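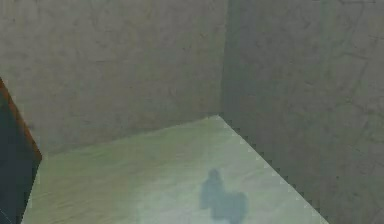
Mondamix - progress note, household and stockroom chores study
Wednesday, June 15, 2022
From: Reda Filali
Cc: Ismail Bouzid

Short one this time, quarter closes Friday and I have the budget sheet to finish too. Full tables go in the December report as agreed.

Where we are

Question you are paying for: can a machine do ordinary chores yet, at home or on a shop floor, without a person standing next to it. Answer at the halfway point: some of them, in simulation, on a good day. Not ready for a customer's kitchen. Closer on the stockroom side than I would have guessed in the original proposal.

Totport (our simulator) is stable now. Was not in the spring. Rooms load, lights load, floors and walls take a texture, policy runs, we get a score. Ismail rewrote the room loader and that took out most of the crashes. He also fixed the bug where the mop task gave credit for driving into the wall.

Chores in scope, unchanged: sweeping, mopping, picking up clothes off the floor, restocking a low shelf. 4 chores, 3,000 attempts each in simulation before we let anything near the real machine. Sweeping and restocking are done. Clothes is running now. Mopping is at 769 attempts and paused, see below.

Sweeping

Best of the lot. Open floor is close to solved, it covers the middle of a room well and doesn't go over the same patch ten times like the old version did. Corners are bad. Where two walls meet it slows down, turns, backs off, comes at it again from nearly the same angle, then marks the corner as done. It isn't done. A person with a broom spends maybe half their effort on edges and corners so this matters more than the coverage number suggests.

Part of it is geometry, part of it is seeing. The shaded wall next to the lit wall still throws the depth estimate off. Cracked plaster textures are worse than flat paint, the network wants to read some of the darker cracks as an edge. We put those textures in on purpose because the apartments we'll be testing in are old.

Shadows

Biggest time sink of the period. A dark shadow on a bright patch of floor gets treated as a thing on the floor. Robot stops short or goes around it. In the clothes task it is worse, it reaches down and tries to pick the shadow up. Lumpy outlines are the hard ones, they look a lot like a dropped shirt to the network. Straight-edged shadows mostly OK.

It also gets caught when the object making the shadow is out of view. If it can see the object it usually works out the pairing. If it can't, it guesses, and it guesses "laundry".

Things tried:
Turned the sun down. Worked, but cheating, homes have windows.
Trained on more shadow shapes. Helped some. Made it slower to pick up real dark clothing, so a trade.
Second look from a different angle before reaching. Best result so far. Costs time on every pick and people will notice how slow it is.

Going with the second look for now. Ismail wants to try using depth alone to veto a pick, which should be cheap if the depth was cleaner near walls. Back to the corner problem again.

Rendering

You asked in April if the rooms look good enough. Mixed. Textures fine. Shadow edges and the line where floor meets wall can still come out jagged, stair steps instead of a clean line, and the recorded views are compressed hard to save disk. We know at least one sweeping policy was following the jaggies along the base of a wall. Real walls don't have those. So some of our simulation score is not real skill and I'd treat the sweeping result as a little flattering until the hardware runs are in.

Fix is higher shadow resolution on a subset of rooms and compare. Costs compute. Asking below.

Restocking

Happy with this one. Boxes of the same size onto a low shelf, good light, nobody's socks involved. Eren (the arm-and-base unit, for anyone new on this list) did it in the Durnent stockroom over two evenings after closing. Placement fine. Recovery poor, if a box tips it stands there and waits for help. Staff at Durnent said they'd take it as is for the overnight shift if somebody is in the building. That is the most useful comment we've had from a site all year.

Mixed box sizes not tried. Soft packaging not tried, expect trouble.

Mopping

Paused. Simulated water was costing us more compute than the other chores put together and telling us very little. Proposal: drop the water, score on path and pressure only, check wetness on the real floor later. Need your OK since it changes a deliverable.

Clothes

Too early for numbers. Picks up a towel from open floor reliably. Anything partly under furniture, no. Tight gap next to a cabinet or low unit, no, and it sometimes pushes the item further in. Folding was never in scope, please stop letting people at the demo day ask about folding.

Money and people

On budget for staff, over on compute by a small amount, all of it mopping. Hardware line underspent becuase the second gripper came late. Would like to move that underspend to compute. Form attached seperately.

We're two people plus Reda's half of a contractor, i.e. mine, and she leaves at the end of the summer. Would like to replace her before she goes.

Next period

Finish clothes runs.
Shadow resolution comparison.
Depth veto, Ismail.
4 evenings at Durnent with mixed boxes, dates agreed with the store manager.
One real apartment for sweeping, lease is signed, keys next week.

Need from you

OK on mopping change.
OK on moving underspend.
A yes or no on showing the stockroom video outside the program. Durnent are fine with it, their legal person wants it in writing from your side.

Call me if any of this is unclear, mornings better.

Reda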